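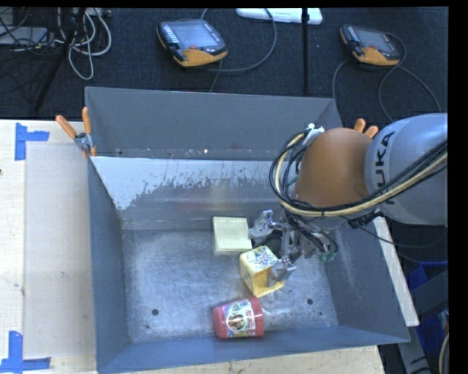

Slide 1. Title: Coating wear in returnable steel containers

Opening remarks, 2 minutes. State the scope: powder-coated and wet-painted steel bins in closed-loop supply between Valel and the machining sites at Vustberg. Stainless, plastic and galvanized containers are out of scope. So is the labeling problem, which has its own session in November.

Point out the pale worn area high on the sloping panel and its ragged lower edge. Uneven flaking of this kind is the subject of the talk. Move on.

Slide 2. Why coating loss matters

Three costs, in the order the plants report them.

Contamination. Coating flakes travel with the parts. On rough castings they are harmless. On machined faces they end up under a clamp or in a wash tank filter.

Corrosion. Bare steel under a coat edge rusts sideways. The visible damage is smaller than the real damage, because the film lifts before it breaks.

Recoating. The blast and recoat line at Bangash takes bins in lots of 16. A lot is held until it is full, so a bin sent early in the cycle can be out of the pool for weeks. Planning treats it as lost.

If someone asks for cost per bin, say the figure is site-specific and offer to discuss it afterward. Do not quote the Vustberg number. It includes freight and the others do not.

Slide 3. Where film comes off

Wear on floors is mostly abrasion. Parts slide, the film thins, and metal shows as scratches and streaks. There is usually no sharp coating edge left once the floor has been in use for a while, so floors shed very little.

Sloped panels are different. Parts strike at a low angle and then slide. The first contact chips the film, the slide pulls at the chip. The result is a patch with an irregular border and small separate flecks beyond it. These borders shed for as long as they exist.

Vertical walls stay in good condition except at fork height.

Consequence for inspection: a floor that looks terrible can pass, and a panel that looks acceptable can fail. Expect resistance on this point from anyone who has worked with the old form.

Slide 4. The old inspection form

Show the form for a few seconds only. It asks for "percent of coating missing, total interior." Two problems.

First, total area mixes the floor with the panels. Second, inspectors do not agree on percentages. In the repeat trial the same bins were graded on different days and came back with different grades often enough that the data could not be used.

Do not read the table aloud. It is in the handout.

Slide 5. The edge method

Definition: measure the length of coating edge, ignore the area. Lay the flexible tape along the border of each patch on the sloped and vertical surfaces. Add the lengths. Floors are excluded.

Limits in use since the pilot:
Up to 300 mm total edge: return to service, no action.
Over 300 and up to 600 mm: feather the edge by hand, touch up, return to service.
Over 600 mm: pull for recoat.

Flecks smaller than a fingernail are not taped. Note their presence in the remarks box. A field of flecks usually becomes a patch later, and the remark tells the next inspector where to look.

A tape that follows every small notch in the border will give a longer reading than one laid smoothly. The instruction is to lay it smoothly. Repeat this, it is the most common error.

Slide 6. Adhesion check

Cross-cut test on one location per pulled bin, next to the worst patch but on sound film. If the film fails there, the cause is preparation or cure and recoating over it is wasted. The bin goes to full blast.

If the film passes, spot blast is sufficient.

The test cuts the film – do not perform it on bins that are going back into service.

Slide 7. Coating options compared

Epoxy powder: hard, good adhesion, chips at edges. Current standard.
Polyester powder: slightly softer, no clear benefit indoors.
Two-part polyurethane, wet: best result on sloped panels in the pilot, slowest to apply.
Rubber liner on the panel only: stops chipping, traps fluid behind it, rejected by Vustberg.
No coating inside, oil only: works for bins in constant rotation, fails for bins that sit.

The Stekomik trial covers the polyurethane. Results are partial. Say so before showing the chart. The bins have not been through a full winter in outdoor storage and the ranking may change.

Slide 8. What to change on site

Replace the form. The new one fits on half a page.
Inspect bins empty and swept. Swarf hides the lower border of a patch.
Reduce drop height at the loading point before spending money on paint. Check the chute angle first, it is often out of adjustment.
Stop touching up with spray cans over unprepared steel. It adds an edge and holds for a few loads.

Slide 9. Open items

Fluid compatibility with the new coolant, not tested.
Whether drain holes should count as edge. Currently no. The Bangash line wants them included where film has lifted at the rim.
Tape reading at welded corners, where the border crosses the seam. Draft instruction exists, not released.

Questions. If time is short, skip slide 7 and go from the adhesion check directly to the site changes.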